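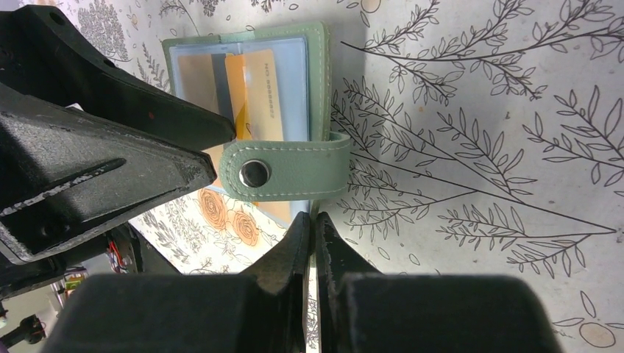
Page last changed: 2nd September

I'm done with wallet apps, and I'll say so to anyone at the Cuesta bus stop. Give me a card holder with clear sleeves and a strap that snaps shut! Mint green if possible, with the white stitching (I'm weak for white stitching). You open it and the yellow-orange card is right there, brighter than the gray one behind it, no scrolling, no password. My phone had 19 cards saved in June and I used maybe two. Bo-ram Cheon says I'm just being stubborn, and sure, a little. But I like undoing a snap at the counter, and I'd buy another one tomorrow.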